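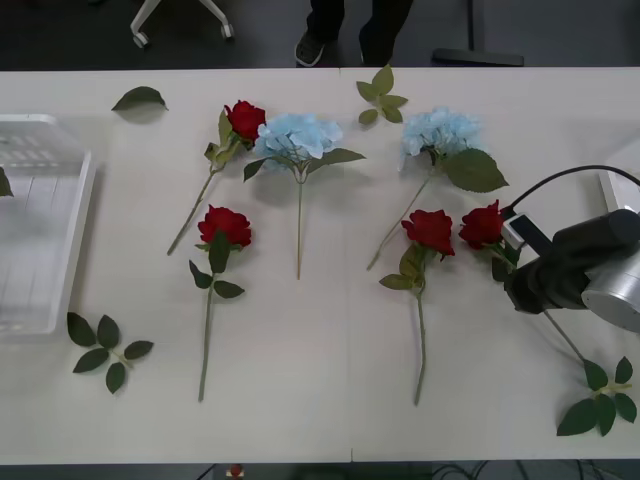

Phyllis Tapley wrote in to say I was way too easy on the Banside documentary, and that no film about a flooded town should go 76 minutes before it lets a nurse talk. Okay, fair! I went back and watched it again in August, with the sound up this time, and she's right about the nurse. But I still love the middle part - the long night at the clinic, almost no narration, just phones ringing and people looking for blankets. Merike Dzene's music helps a lot there. The ending drags, though, and I never did figure out where the 2,000 evacuees went.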